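Modum forum » Learning from demonstration » Collecting data
Thread: Key rings, and how many examples are enough?

bench_otter
Posts: 47
Joined June 2018

Hello all. I am collecting examples for a picking policy, and my object at the moment is metal key rings, the split kind, many of them linked in one long chain.
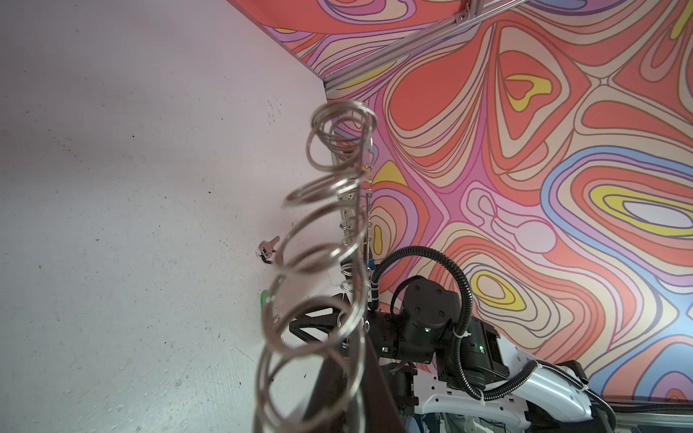
My question is about what to keep. I record by driving the arm myself, and each episode is one try: go to the chain, close the fingers, move it to the other side, open. Yesterday I did 31 episodes. In 11 of them the chain slid away and I had to go back for a second grasp. Should I delete these 11, or are they useful? The guide from Zandari says to keep only clean episodes, but it was written for boxes and cups, and a chain does not behave like a cup.

I use the wrist camera and one fixed camera. English is my third language, so please ask if something is not clear.

---

kelpline
Keep them. If the policy never sees a slip, it will not know what to do after one. I had this with shoelaces: I threw away every ugly episode and my trained arm would close on air and then happily carry the air to the bin. I lost two weeks to that.

---

Rivet_and_Tea
I disagree with kelpline, at least partly. A recovery is good data, but the bad grasp before it is also in the file, and the model will copy that too. My labour went down a lot when I started cutting the episode: throw away the part until the slip, keep the part from the slip to the end. Then you teach the recovery without teaching the mistake.

Also, shiny rings are difficult for the camera. Do you change the lights between episodes?

---

bench_otter
Thank you both. The lights stay the same for now. I was thinking that less change is easier for the beginning, but maybe this is wrong?

About cutting: how do you decide the moment of the slip? With the chain it is slow. The fingers hold one ring, the ring turns, the next one pulls, and at some point I know it is lost, but I knew it in my hands before I could see it on the screen.

---

Rivet_and_Tea
I watch the gripper width. When it closes more than the object allows, that is my cut. For rings it may not work so well, I admit, because they can lie flat or stand up between the fingers. You could put a foot pedal and press it when you feel the loss. The Hornent logger accepts a marker from any key.

---

kelpline
Cutting gives you episodes that start in a strange place, with the arm already low and half closed. If those are a third of the set, your policy may think this is a normal way to begin. I still say keep the whole thing and record more good ones to balance.

---

mossgrade
Both of you are arguing without a test. Train 2 policies, one with whole episodes and one with cut ones, and run them on the same starting positions. It is one night of computing.

What I would look at first is the background. If yours has a strong pattern and it never moves, the policy can use it as a map, and then it fails when somebody shifts the table. In August we moved our rig to the other wall at Bergeron and everything stopped working. The grasp was fine, it only went to the wrong place.

---

bench_otter
This is a good point and I did not consider it. My side panels have a very colourful pattern. I chose it on purpose, the idea was that it gives the camera many features, but I never exchanged them. I can print another set and turn the present ones upside down in the meantime.

I will try the test of mossgrade. For the cut version I will use the pedal — I have one from an old sewing machine, it only needs a new plug.

---

kelpline
Please start the chain in a different shape each time too. When I reset by hand I always put the lace down the same way without noticing.

---

bench_otter
I checked my first episodes after reading this. Yes, almost always the same direction. I will drop the chain from a cup from now on, and write here again when both policies are trained.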